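Why Do Stairs Creak?

Walk up an old wooden staircase at night and it may squeak, groan or pop under your feet. The sound can seem spooky, but it comes from small pieces of wood rubbing together.

What a staircase is made of

The flat part you step on is called the tread. The upright board behind it is called the riser. Long boards called stringers run up the sides and hold everything in place. The railing is there for your hand, and the thin posts under it are called balusters.

All these parts are joined with nails, screws, glue or wedges. When the stairs are new, the joints are tight and nothing can move. Later on, some of them come loose.

Wood that grows and shrinks

Wood comes from trees, and even after it has been cut and dried it takes in water from the air. In damp weather the boards swell a little. In winter, when the heat is on and the air indoors is dry, they shrink. You can't see it happen, but over the years it opens tiny gaps between the boards.

When you step on a tread with a gap under it, the tread bends down and slides against the riser or a nail. The rubbing does not happen smoothly. The wood sticks, slips, sticks and slips again, very fast. If it does this 400 times in one second, the air shakes 400 times in one second too, and your ear hears a note. A violin bow makes a string sound in much the same way.

Why is it louder at night?

There are two reasons. The house is quieter, so small sounds are easier to hear. The house also cools down after sunset, and the wood and nails shrink by different amounts. Sometimes a joint lets go with a pop when no one is on the stairs at all.

Creaks in the town of Usis

The old mill house in Usis has a staircase more than 100 years old. Children who visit are given a map of its noisy steps. The best time to go is October, when the heating comes on and the wood starts to dry out.

Try it yourself

Walk up a wooden staircase slowly, holding the railing. Step in the middle of each tread, then come down and go up again with your feet close to the wall. The stairs will probably be quieter the second time. Near the wall, the tread is held up by the stringer and can't bend as much.

Can a creak be fixed?

Yes. A grown-up can put in a screw to pull the boards tight, or glue small blocks of wood underneath. 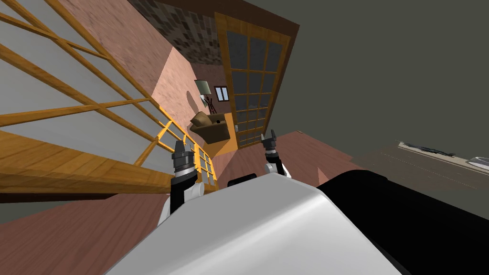 Mirudo wrote: We tried the wall test at my grandma's. It worked on every step except the top one, which squeaks wherever you stand. Is that because the floor upstairs is loose too?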